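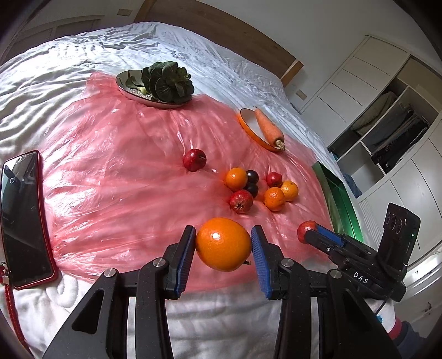 *Slide 1. Produce on the bed, pink plastic sheet over the white comforter.*

Leave it up while people sit down. Don't start till the door's shut.

## Opening (keep it short!!)

- Hi, I'm Refilwe Gumede. Small kitchens, produce, where to put it all
- Who here has a counter smaller than their cutting board? Hands. Wait for hands.
- Mine holds a kettle and a dish rack. Full.
- So the bed is my sorting table. Biggest flat thing in the apartment, same for most of you I bet
- People get squeamish at this point. Fine. Talk about the sheet.

## The sheet

- Plastic, always. Big enough that things can roll and still be on it
- Mine's pink and see-through, wrinkles like crazy. Doesn't matter
- Comforter stays on. Tried it with the comforter off once and the mattress got beet juice on it. (tell beet story only if running early)
- Wipe, hang over the shower rail, fold when dry. NOT folded damp. Smell!
- One side is always the food side. Put a marker dot in a corner so you know wich

## Spread first, put away second

- Whole bag out before anything goes anywhere
- Long things and leafy things get a dish each. Point at slide: bok choy in the oval bowl, carrot in the orange dish. Round things can sit loose
- Any dish. Not selling dishes. The Sperling people asked me last time if I was, no
- Turn every piece over. Soft spots are on the underside, every time
- Soft = eat tonight. Goes by the stove, not back in the pile
- Takes 10 minutes if you leave your phone in the other room. 20 if you don't

Keabetswe Shezi's trick, credit her by name: leaves out first. Greens go limp while you're fussing with apples. She does greens, then roots, then fruit. I used to do it backwards for years

## Fridge or not

Go fast, they have the handout

- Bok choy: fridge, loose bag, paper towel in with it
- Carrots: fridge, tops off
- Apples: fridge if you want them crisp, and away from the greens. Ethylene. Say it slowly, somebody always asks me to spell it
- Oranges: out for a week, fridge after that
- Pomegranates: out is ok for a while, fridge for longer. Whole ones keep far better than people think
- Onions, potatoes: separate from each other, dark, not fridge

(drink water here)

## Trays

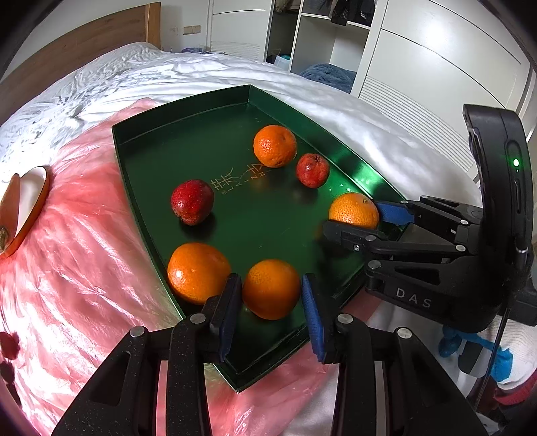 Is it safe to leave fruit out in a tray instead of a bowl? A tray is fine for whole, uncut fruit, as long as it's clean and out of direct sun, and you check for mold every couple of days.

- Why I moved to trays. Bowl = bottom orange goes fuzzy and you find it a week later. In a tray it's one layer, you see the lot
- Low sides so you can reach in, but there must BE sides. Oranges roll
- Dark green one on the slide is metal. Wipes clean. Slides onto a shelf or the top of the fridge
- Leave gaps. If you have to stack, you bought too much, or you need a second tray
- Load it on the bed, carry it out once. One trip
- Both hands!! Lost a pomegranate down the stairwell at Dratley

## Weights, only if asked

- 500 grams of greens is a LOT of greens for one person. Buy half
- I weigh before and after for the compost, not required, I just like it
- March was my worst month, threw out a whole bag of spinach. Show of hands who's done that

## Try-it part

- Sheets are in the blue crate, 17 of them, so people will have to pair up
- Bags of produce from Drolteo, one per pair. Thank them out loud this time
- Folding tables instead of beds, obviously
- Walk around. Look for people who skip the turning over
- Swap trays with the next pair, they look for what you missed

## End

- Handouts by the door, sign-up for the pickling night too
- Take the fruit home please, I'm not carrying it back
- Ask Keabetswe to get the lihgts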